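Color Transfer in Mixed Loads: What the Zaltley Trial Showed
Speaker notes – Tuesday session, 28 minutes plus questions

Slide 1. Title

Introduce the work as joint with Ataahua Gilchrist, who ran the wash lab at Marnano and wrote up the method. The paper version has the full tables. The talk covers the main effect, the rinse result and the recommendation on sorting.

Say at the start that all results are for domestic loads in domestic machines. Industrial laundries work at different temperatures and liquor ratios. Take those questions at the end.

Slide 2. Why dye moves

Reactive dyes on cotton bond to the fiber. The portion that fails to bond is hydrolyzed dye, held loosely, and it should be washed off at the mill. When the mill shortens the wash-off, the customer finishes the job at home.

Direct dyes are held by weaker forces and keep releasing color for much of the life of the garment. Disperse dyes on polyester behave differently again: little release at low temperatures, more when the fabric has been overheated in finishing.

Do not go through the chemistry on the slide line by line. The point to make is that "red runs" is a statement about unbonded dye and wash-off. Hue has little to do with it, except that deep shades need more dye and so leave more behind.

Slide 3. Test loads

544 loads over two seasons. Each load had one donor garment, a set of undyed strips and ballast to bring it up to weight. Strips were cotton, nylon, polyester and acetate, stitched side by side.

Donors were bought at retail, new, and washed singly before entering the mixed loads in half the trial. The other half went in straight from the packet. This split matters for slide 6.

Detergent was Bako powder without bleach. A second arm used Nosta liquid with a dye transfer inhibitor. Both were dosed by weight. Mention that cap dosing was tried in the pilot and dropped for being too variable.

Slide 4. Garments with built-in contrast

Most consumer advice covers separate items: keep the dark shirt away from the white towel. It says less about one garment made of both. Sportswear, rugby shirts, piped pajamas and banded knits all put a saturated ground directly against white. They cannot be sorted.

In these pieces the transfer path is short. Wet cloth lies folded on itself and dye moves by contact, without needing to pass through the bath at all. Staining from contact is local and has an edge. Staining from the bath is even and usually faint. The audience should be able to tell the two apart by eye after this talk. 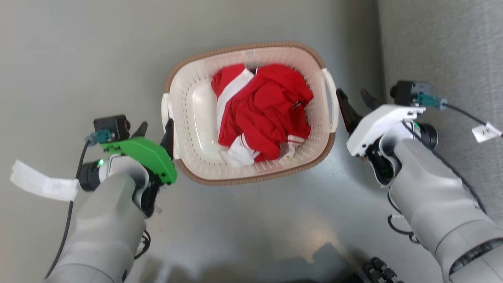 Slide 4: Red fabric with white stripes, bunched in a basket.

Contact staining depends on three things we could measure: time left wet, pressure, and residual alkalinity. Time dominated. Strips left folded against a wet donor for an hour were hardly marked. Overnight, the nylon strips stained in almost every case where the donor had not been prewashed, and the cotton strips in a little over half.

Note for self: someone will ask about dry storage. We saw no transfer between dry items at ordinary room humidity. Damp items in a closed bag are a different matter and were not in the trial.

Slide 5. Temperature and rinse

Show the curve slowly. Release rises with temperature, as expected, but the step between cold and warm is smaller than the step between one rinse and two. An extra rinse cut the stain rating on cotton strips more than washing cold did.

Spin speed had a small effect in the same direction. Less water left in the load means less dye left in solution. We ran up to 1,000 rpm and did not test above it.

The inhibitor in the liquid worked well on bath staining and did almost nothing for contact staining. This follows from how it acts – the polymer binds dye in solution, and contact transfer has very little solution for it to work in.

Slide 6. Prewashing

One single wash before first wear removed the greater part of the loose dye from reactive-dyed cotton. A second removed a little more. After the third there was no gain we could separate from noise.

Direct-dyed items did not follow this pattern. Of the 13 donors identified as direct-dyed, all were still marking the nylon strip at the end of the series. Fung-ping Choi did the dye identification and is in the room for this part. Pass questions on the solvent test to her.

Salt and vinegar: we ran both as prewash soaks. Neither differed from plain water. Keep this to one sentence, or it will take up the rest of the time.

Slide 7. Recommendations

Wash deep shades alone once before wear.
Use the extra rinse for any garment that combines a deep shade with white.
Take it out when the cycle ends and hang it opened out, with no dark panel resting on a light one.
Treat the delay timer as a risk if it means the load will sit wet until morning.

For manufacturers: test the finished garment as well as the cloth. Several of our worst donors were made from fabrics that would each have passed separately. The seam is where they failed, and a fabric swatch has no seam.

Slide 8. Limits

Retail donors only, so no control over mill finishing. One water hardness. Top-loading machines were not included. Ratings were made by two assessors against the gray scale, with a third called in when they differed by more than half a step.

Elastane blends are the obvious gap. We had too few to report and have left them out of the tables. The next round at Zaltley starts with those.

Leave slide 7 on screen during questions.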